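Play kitchenware

Play kitchenware is the class of toy or child-sized utensils, dishes and imitation foods used in pretend cooking. It is sold in boxed sets or by the piece and is found in homes, preschools, speech therapy rooms and toy libraries. The class is usually divided into vessels, tools and foods. Furniture such as play stoves is treated separately.

Vessels

The basic vessels are the plate, the bowl, the frying pan and the colander. Colanders in play sets are commonly oval or round and made in a pale color, with perforations in straight rows. The oval form often has a flat tab or handle at each end. Translucent plastic is common in colanders and plates, and opaque dark finishes are usual for pans.

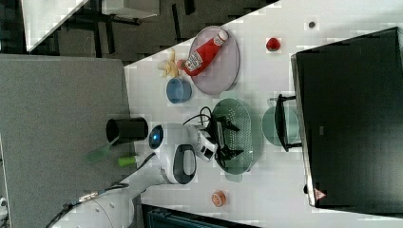 Green perforated colander, with a dish rack, a plate holding a ketchup bottle, and toy foods.

Bowls are smaller than in adult tableware and are often made with a rim in a second shade. Catalogs describe sizes inconsistently. The Prendton catalog lists bowls by rim diameter, while Brornitz lists them by capacity, so pieces from the two ranges are hard to match on paper.

Tools

The slotted spatula, also called a turner, is the most frequent tool. Its slots are normally parallel and run the length of the head. In many sets the handle is longer than the pan is wide, and a turner laid across the pan will overhang the rim. Storage trays are therefore sized to the turner – the pan fits wherever the turner does.
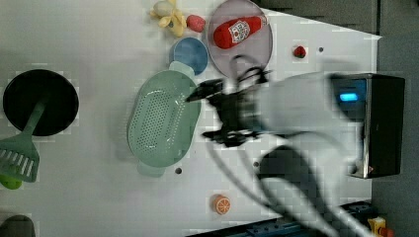
Ignacio Villanueva objects that sizing by the turner fails for mixed collections, and that trays should be cut to the largest plate, with long tools stored upright in a cup.

Both methods are in use. The Unholm toy library keeps 688 pieces in flat trays and stands its spatulas in cylindrical cups by the door.

Foods

Imitation foods are molded either whole or as cut portions. Bananas are generally made as a bunch, strawberries singly, and citrus as a slice with the segments marked in white. Condiments are represented by their containers, of which the red squeeze bottle with a pale cap is the best known. A bottle of this shape rolls when laid on its side and is often put on a rimmed plate.

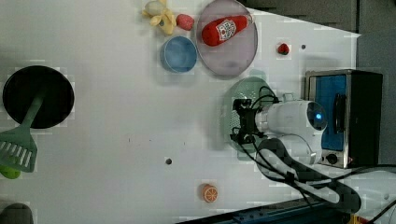
Frying pan with slotted spatula, bowl, plate with ketchup bottle, bananas and strawberries.

Scale is rarely consistent within a set. Saturnino Cabello's survey of 1051 food pieces recorded strawberries close to life size beside bananas at half length. Small fruits are the pieces most often reported missing, and some suppliers pack duplicates.

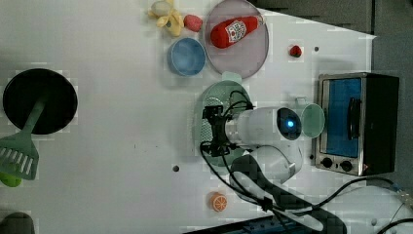

Care and storage

Plastic pieces are washed in warm water with mild soap and drained on a rack. Perforated pieces are brushed from both sides. Printed labels on bottles wear with repeated washing – wiping with a damp cloth is preferred. Flat trays should be relabeled when pieces are added.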